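Call for Participants: Household Condiment Storage Study
Posted 20 Feb 2019

Nistley Consumer Research is recruiting adults for a home-based study of how households store and use sauces after opening. The study runs through June and is managed by Hajar El Fassi. Places are limited to 44 households in the Cistlow area.

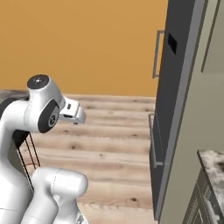 Participants keep a written log of each sauce opened during the study period – date opened, storage location, date finished or discarded. Entries take two minutes per day. Products are bought by the household as usual; nothing is supplied and no brand is preferred.

What is recorded
Container type, storage location and number of uses. Squeeze bottles and glass jars are logged on separate sheets.

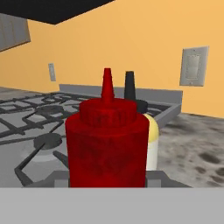 Red squeeze bottle with screw cap and nozzle.

Eligibility
Applicants must:
– be 18 or older and do most of the cooking at home
– cook at home at least four evenings per week

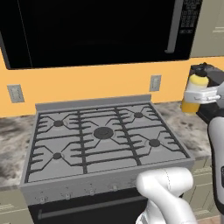 – have a working refrigerator and a thermometer that can be left inside it
– not be employed in food manufacturing or retail

Households that took part in the earlier Grindik study may apply again. Prior logs will not be carried over.

Payment
Each household receives $202 on return of a complete log. Logs with more than seven missing days are paid at half rate. Payment is by check, mailed within four weeks of receipt.

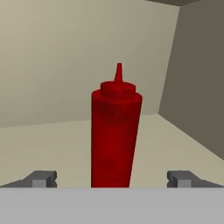

How to apply
Send name, mailing address, household size and a daytime phone number to Samah Soliman, Nistley Consumer Research, 2822 Bensaid Road, Cistlow. Quote "Sauce Log" on the envelope. Applicants will be contacted by phone only if selected.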